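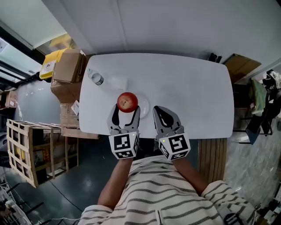

Lohnt sich der Hausrundgang bei Macaraeg in Udum auch für Leute, die nichts kaufen wollen?
Für einen halben Tag im August auf jeden Fall, vorausgesetzt, man mag Lagerräume und hat vorher gefrühstückt.

Macaraeg verkauft gebrauchtes Mobiliar für Pausenräume und Teeküchen und öffnet einmal im Jahr das Haus. Von der Bahnstation Celham sind es 600 Meter zu Fuß, laut Faltblatt. Das Faltblatt kennt offenbar die Umleitung am Kanal nicht.

Der Rundgang beginnt in der Halle, in der bis zu 236 Stühle stehen können. Man darf probesitzen, was nach dem Kanal gern angenommen wird. Danach geht es durch einen Flur mit ausgemusterten Garderoben, über deren Herkunft die Führung mehr wusste, als unsere Gruppe wissen wollte.

Am besten gefiel mir der Raum mit dem weißen Tisch. Er hat abgerundete Ecken, für Hüften in engen Pausenräumen ein echtes Argument. Gedeckt war mit einem Apfel, einem kleinen runden Teller und einer Wasserflasche aus Kunststoff, die sich schon hingelegt hatte. Ich habe in Firmen gearbeitet, in denen das als Kantine durchgegangen wäre. Daneben stehen eine Holzbank mit senkrechten Latten und ein schwarzer Stuhl mit grünem Stoff darüber. Von der Bank habe ich ein Foto gemacht, der Flur zu Hause ist leider zu schmal.

Ringsum wird gelagert: Kartons, ein gelber mit weißem Etikett, dazu eine Kiste aus hellen Holzlatten. Nach der Kiste fragten gleich mehrere Besucher, nach den Kartons keiner. Unverkäuflich, hieß es. Im Laden von Grusness kostet so etwas Ähnliches 55 Euro, und dort tut man wenigstens so, als trenne man sich ungern.

Zum Schluss gab es Kaffee aus der Kanne und die Preisliste. Der Tisch steht mit 203 Euro darin, Transport extra, Apfel nicht erwähnt. Ich habe einen Kleiderhaken gekauft. Er hängt inzwischen etwas schief.

Eintritt frei, Parkplätze hinter der Halle, Toilette im ersten Stock. Wer mit dem Rad kommt, spart sich den Kanal.

Eingestellt am 24. Dez. 2020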